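Folding and Table Space: Frequently Asked Questions
Tullwood Shared Laundry and Workroom
Updated Tue 16 December

These are the questions we get most often about the tables, the cloth left on them, and the cords and small items that end up there too. If yours isn't covered, leave a note at the desk for Melina Karras.

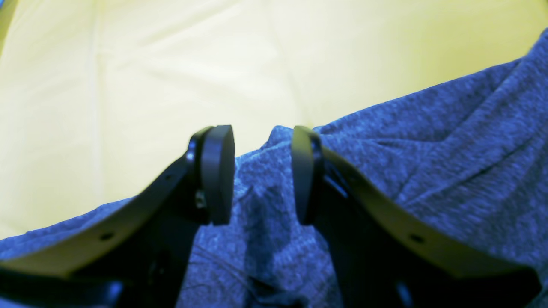
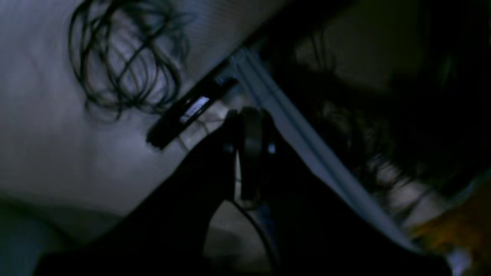 First picture: blue heathered fabric against pale yellow. Second picture: a coiled black cable on a pale surface.

Do I have to book a table?
Only on weekday evenings. At other times you can take any table that is free. A booking lasts one hour and can be extended if no one has the next slot.

How many tables are there?
There are 7 in the main room. The two nearest the sinks are for hand-wash items and should not be used for ironing.

Can I leave fabric on the table while I go out?
Yes, for up to 12 minutes. After that, anyone waiting may move it to the shelf by the door. Please don't put other people's things on the floor.

What is the best way to fold jersey and other heathered knits?
Lay the piece flat and smooth it from the middle toward the sides. Fold the sides in, then fold up from the bottom. Knits that sit in a bunch pick up creases, and on heathered blue or gray those show more than you would expect. A short steam takes most of them out. Don't hang heavy knits, as the shoulders stretch.

Will the table surface mark my clothes?
It shouldn't. Wipe the table before you start with one of the cloths from the rack. Do not use bleach sprays. New dark fabric can leave color behind when damp, so put a towel under it.

What should I do with cables and chargers?
Coil them loosely and move them off the table before you spread anything out. Don't wrap them tightly or knot them. A loose coil with a twist tie around it is enough. If a cord is tangled, start from one of the ends and work the loops open before pulling.

I found a cable that isn't mine. Where does it go?
In the gray box under the desk. Items are kept until the end of the month and then passed on to Michalis Tzanetos, who tests them for the spring swap in April.

Can I label my things?
Yes, please do. A small white sticker is fine on hard items. Use pencil or laundry marker, because ballpoint rubs off. For clothing, use the sew-in tags sold at the desk, 4 to a pack.

Is there a limit on how much I can bring?
One person may bring two full bags at a time. Larger loads, such as curtains or team kits, need to be arranged ahead with Godelieve Martens.

Who do I tell about a damaged table or a loose plug?
Tell whoever is at the desk, or write it in the book with the table number. Don't use the plug in the meantime. Locker 17 is still out of use.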